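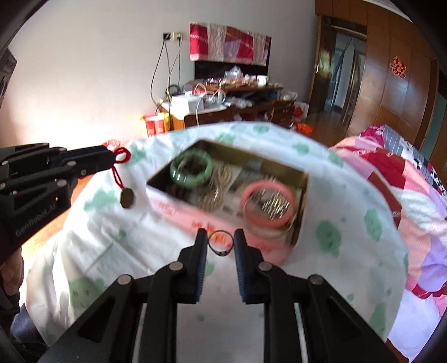 Ring and octagonal pendant on red braided cord.

By Florencio Arrieta
June
277 shares | 2 comments

Section 6. When Zultlow locks an official account

This section covers accounts run for a mayor, a ministry or a council office and posted through Irodix. It assumes you have finished Section 5 and have owner rights. If you only have editor rights, stop and find the owner.

Zultlow calls a lock "temporary." Treat the word with suspicion. The timer on the lock screen shows when you may ask for a review, and I have yet to see it say anything about when you get to post again.

6.1 Before you appeal

1. Open Irodix and go to Accounts > Status. A locked account shows a gray bar.
2. Turn off the posting queue. Irodix claims to pause it for you. Check anyway.
3. Save a copy of the post that was flagged, with its replies. Use Export > Full thread. The shorter export drops the replies.
4. Copy the notice from Zultlow word for word into your office log. It will name a rule. It will probably not say which sentence broke it.

CAUTION: Do not delete the flagged post yet. The lock screen offers deletion as the fastest way back in, and Zultlow counts it as agreeing that the rule was broken. It may also put you in trouble with your own records law. Ask your legal office first.

6.2 Sending the appeal

1. On the lock screen, choose Request review.
2. Pick "Government or public body" from the list. The help page says this sends you to a special team. I can't confirm that the team exists, but the form does accept attachments, and the ordinary one doesn't.
3. Write your statement. The limit is 500 characters, spaces included. Anything over that is cut without warning.
4. Quote the rule, then quote the post. Leave out speeches about free expression and national dignity. Save those for the press office.
5. Attach the thread you exported in 6.1.
6. Press Send once. A second press opens a second case and closes the first.
7. Write down the case number.

NOTE: If the form returns error 2271, your office is not marked as verified, whatever badge appears on the profile. Go back to Section 2.

6.3 While you wait

Post public notices on your own website. The Ortuño town office kept its water alerts only on Zultlow, and residents lost them along with everything else when the account was locked.

Do not open a backup account under the same name. Justarwood, who resell Irodix, suggest doing this in their starter leaflet. Zultlow's terms treat it as dodging a lock, and both accounts can go.

If the lock is lifted, turn the queue back on by hand and read every waiting post first. Old announcements go out in order, with no regard for whether the event has passed.

For changing the account owner, see Section 7.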